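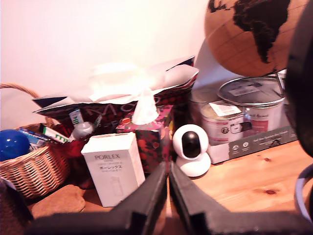 Figure 1. View between the gripper fingers toward the test objects on the pine table.

Unexpected Gripper Closing During Tabletop Picking: Report on a Fault
By Ghizlane Ait Brahim
Monday, January 1, 2018
Print this page | E-mail this page

1. Background

In our project course we had to make a robot arm pick household objects from a table and put them in a second place. My part was the gripper and its control program, which we call Wudik. The planning program, Gautam, was written by the group before us and we received it with few comments in the code. This report is about a fault that appeared in October, when the gripper closed without a command from the operator. No person was hurt. One tissue box was crushed and one finger had to be aligned again.

2. Test setup

The objects were chosen to be different in shape and stiffness. We used a wicker basket with small tubes and a bottle in it, a tall white Porlex box, a tissue box with flowers on it, a red gift bag, a small white security camera and a cardboard sleeve with paint tins. A cork globe stood behind the tins. It was not an object to pick, but the arm had to avoid it.

The arm moves to a waiting position in front of the objects with the fingers near each other, then opens the fingers and goes forward. The operator confirms each step with a key. If the key is not pressed, nothing should move.

3. What happened

The fault came during the approach to the tissue box. I had confirmed the opening of the fingers and the forward motion, but not the closing. The fingers were on both sides of the box when they closed with full force. The box folded in the middle. I pressed the emergency stop, and the arm stopped at once, but the gripper stayed closed - the stop cuts the arm motors and leaves the gripper holding its last position. I did not know this before. My teammate had his hand near the basket a short time earlier to move a tube, so we took the event seriously and stopped all tests for that day.

4. Search for the cause

First we suspected the cable, because it bends strongly when the wrist turns. We moved the wrist through its whole range 40 times with the gripper switched on and saw no lost messages. The cable was changed anyway, but the fault came back with the new one.

Then I looked at the log files. The closing command was really sent by our own program. Wudik keeps commands in a queue, and when the connection is lost for a short time it sends the old commands again. In the log there was a pause of 11 seconds, after which a close command from the previous attempt was sent a second time. The confirmation key had been pressed for that attempt, so the program believed it was allowed.

I could repeat the fault by disconnecting the network by hand. In 20 trials with an empty gripper, the old command was sent again in 15. I can not explain fully why the other trials were normal. Probably it depends on the moment when Gautam clears its own list, but I did not prove this.

5. Changes

Each command now has a number and a time, and the gripper side refuses a command which is too old. After a lost connection the queue is deleted and the operator must confirm again. We also reduced the closing force for the approach phase. The hand rule is new: no hands on the table while the gripper has power, also when the arm is standing still.

The emergency stop is not changed yet. To open the gripper at a stop is not always better, for example with a paint tin in the air over somebody's foot. Our supervisor wants to discuss it with the next group.

6. Open points

- The force sensor in the left finger has an offset after the crash and was only corrected in software.
- The log should save the key presses in the same file as the commands. At present I compare two files by hand.
- The trials with a disconnected network should be done again with objects.

Recent project reports
Punero: Line Following on Uneven Floors
Vultalura: A Low-Cost Conveyor for Sorting Bottles
Gautam: Path Planning for a Tabletop Arm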